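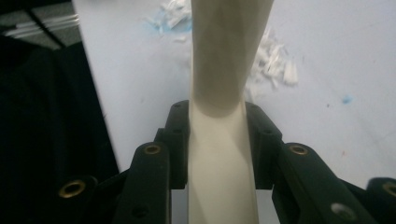 Yaneth Urrego had been promised a decision on the Getarel gripper by lunch, and she didn't believe in either the gripper or the lunch. The salesman's leaflet said it would hold anything. Well, it had hold of the white tube, one dark finger on each side, and the twist in the thing hadn't thrown it off. She gave it that much. A tube was an easy customer.

"The Grirum would have crushed it," said Kamrul.

"You said that about the Getarel in December."

"I was younger."

She wrote 'tube, held' on the sheet and left the box for remarks blank. The price, 2,722 for the pair, was already printed at the top – someone upstairs had made it bold.
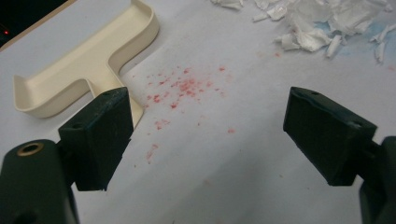
Kamrul wanted to call it a win and ring Erinton before they shut. Yaneth wanted to know who had picked the objects for the trial.

"They came with it," he said.

"The firm that sells the gripper sent the things to grip."

"It's a kit."

She looked at him until he put the phone down. Then she went through her coat and laid out what she found: a bus ticket, a boiled sweet, her door key.

"That isn't on the list," said Kamrul.

"No," she said, and pushed the ticket towards him. "Start with that one."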